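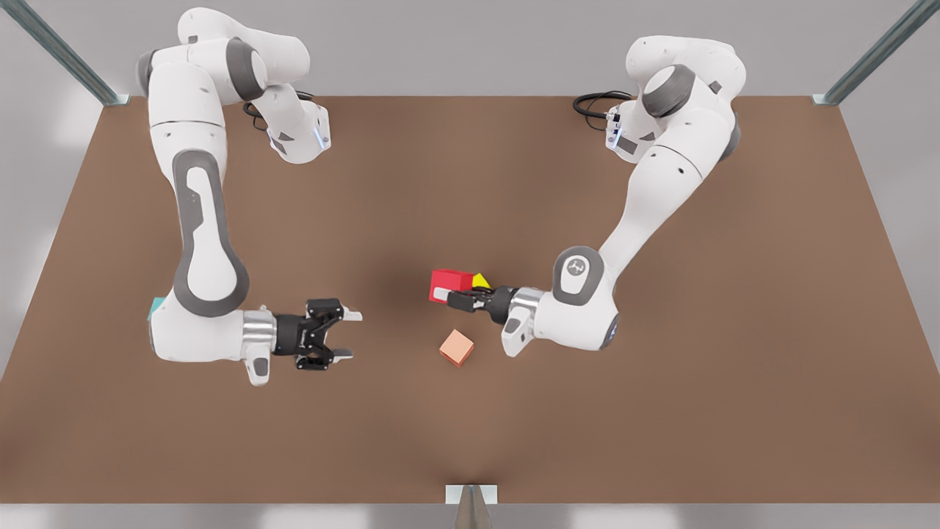

Annika Delorme

So you want to buy a pair of arms. Great! Before you email anybody for a quote, please sit down with a spreadsheet and a snack, because I'm going to walk you through how I planned my two-arm cell for sorting and fitting small parts, including the bits where I got the numbers wrong.

My setup is two arms facing each other over one table, a parallel gripper on each, handing blocks and little fittings around in the middle. I built the whole thing in simulation first and I'm so glad I did (it cost me evenings, and evenings are cheap compared with a bad purchase order).

Step 1: Write down the jobs

Open a blank page and list every single thing the arms have to pick up, with its shape and its widest side. Blocks are easy. Wedges are a pain, and anything with a part sticking up on top needs its own line, since the gripper has to come in at a different angle. My first list just said "small parts" and it was useless when I started comparing grippers.

Mark which jobs really need two hands. If most of your list can be done with one, stop and price a single arm with a simple clamp. You can always leave room on the table for the second one.

Step 2: Simulate before you quote

Put your table and your arms in a simulator at their true sizes and run the jobs. Don't bother making it pretty. You want to know three things:

- can both grippers reach the middle without the elbows bumping
- what happens to reach when a part ends up out near the side of the table
- how close the housings under the wrists come to the tabletop

That last one got me. I had planned a taller fixture in the middle, and once I saw how low those housings hang I crossed it off, which saved me a chunk of money I'd already mentally spent.

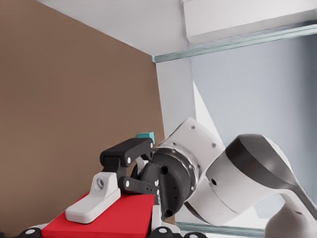 Getting into tight places is where the budget starts to wobble. Reaching in under a shelf with posts and panels all over the place is a totally different job from working on an open table! If any part of your work happens inside an enclosure, model the enclosure too, and try the approach from more than one side. You may find you want slimmer fingers, or a different mounting spot for the arm, and both of those are much nicer to discover before the bolts go in.

Step 3: Price the stuff around the arms

Everybody remembers the arms. I made a separate tab called "everything else" and it grew like crazy. Mine had the table, the corner brackets, cable routing, spare finger pads, a stop button for each side, and the crate fee. I got table quotes from Brutlow and Norðdahl, and went with Brutlow at $2,940 with the mounting holes already drilled. Drilling them myself would have been cheaper on paper, but I know me.

Then there were the spares. Two sets of finger pads and a spare cable for each arm came to $567 from Clastis. I nearly cut that line. Leave it in! Pads wear, and waiting on a shipment with a dead cell in the corner is miserable.

Step 4: Ask about the boring things

When you send out for quotes, ask each seller the same questions in the same order so you can line the answers up. I ask:

- Is the gripper included, and does it come with its wrist adapter?
- Who pays shipping if an arm goes back for repair?
- Is the control software a one-time fee or yearly?
- Can the second arm be ordered later at the same price?

The yearly software fee is the one that bites. Put it in for 3 years, even if your boss only wants to see the first. I keep my quotes in Citance because it lets me stack them side by side, but a plain old spreadsheet does the job fine.

Step 5: Split the order

If money is tight, buy the table and one arm first and get your easy jobs running. I planned mine this way, with the second arm penciled in for August. Have the table drilled for both from the start, though, and run the cabling for both while you can still get at the back edge.

Keep the simulation up to date while you wait. Every time I add a part to the list, I drop it in there first and see which gripper can get to it. Twice now that has changed what went on the shopping list, and one of those times it took something off, hooray.

If you've got a quote you can't make sense of, leave the line items in the comments (cover up your address!) and I'll have a look when I get a minute.

Recent posts
Choosing finger pads for small parts
How big should a robot table be?
My cable routing mistakes
Leasing or buying your first arm
A quote checklist you can print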